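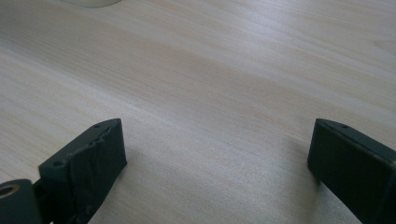

How often should a pale wooden table be oiled?

Twice a year is plenty for a table that gets eaten at every day, with an extra coat whenever water stops beading on the top and starts sinking in.

Section 4: Cleaning and re-oiling the top

I wrote this part of the Vudico table guide after doing my own top at home, so the order is the order I do it in. Set aside an afternoon and a night. The work itself is short, but the oil wants leaving alone until morning, and you'll be eating off your knees that evening (we had toast).

What you need

- Hikeo clear table oil, the 249 ml tin. One tin does the standard top and leaves a bit over.
- The fine grey pad from the fittings bag. If you've lost it, any very fine non-metal pad will do.
- Cotton rags, old T-shirts are lovely for this. Have more than you think.
- Washing-up liquid, a bowl of warm water, a dry towel.
- A lamp you can move about.

4.1 Cleaning

1. Clear the whole top, including the fruit bowl you always just push to the other end.
2. Put a small squirt of washing-up liquid in the warm water, wring a rag out hard and wipe along the grain from one short side to the other.
3. Go over it again with clean water and another wrung-out rag.
4. Towel it off and leave it for at least two hours. I leave mine longer in winter, when the kitchen's cold.

CAUTION: No steam mops, no bleach, no scouring cream. Bleach leaves blotches on pale wood and oil won't hide them.

4.2 Looking for rough patches

5. Set the lamp down low at one end and look along the top towards it. Dull or greyish areas are where the old oil has worn thin, usually wherever people sit. A healthy bit has a soft, satiny look.
6. Run your palm over the dull areas. If they feel furry, rub lightly with the grey pad, always with the grain. The grain on these tops tends to wander in a gentle curve, so follow it round!
7. Wipe away every bit of dust with a barely damp rag and let it dry again.

Note: Pale rings from mugs often vanish once the oil goes on. Dark rings mean the water has got further in, and you'll be rubbing for longer. Do a wide area around the ring and fade it out at the sides, or you'll end up with a clean circle instead of a dirty one.

4.3 Oiling

8. Open a window. Stir the tin gently - don't shake it, you'll get bubbles.
9. Pour a puddle no bigger than a biscuit in the middle of the top and spread it out with a folded rag. Keep it thin. My first go was far too thick and it stayed tacky for days.
10. Carry on a section at a time until the top is covered, then do the edges with whatever's left in the rag.
11. Wait 30 minutes.
12. Take a clean rag and wipe off all the oil that hasn't gone in. Check with the lamp for wet-looking streaks and wipe those too.
13. Leave overnight with nothing on it. No cloth, no mats, no cat if you can manage it.

WARNING: Oily rags can heat up and catch fire by themselves if they're left scrunched in a heap. Lay them flat outdoors to dry, away from anything that burns, or soak them in water and keep them in a lidded metal tin until you can get rid of them.

4.4 The first week

Light use is fine from the next day. Use mats under anything hot or wet for a week, and wipe spills up as they happen. If it still feels sticky after a couple of days, rub hard with a dry rag, then put a few drops of fresh oil on another and go over the sticky part, wiping it completely dry straight afterwards.

The legs are lacquered and don't need any of this. A damp cloth will do them. For wobbly legs go to Section 5.

Comments (3)

Clementina Bragança
Did mine in July with the window wide open and spent the evening picking tiny flies out of the finish. Would do it in spring next time. Lovely colour though, and the mug rings have gone.

Barış Öztürkmen
Does the Hikeo oil go over a top that was waxed before? Mine is second-hand and I think someone used furniture polish on it.

Reply from the author
Get the wax off first, Barış, or the oil just sits there. Use a proper wax remover and try it on the underside before you do the top.

273 shares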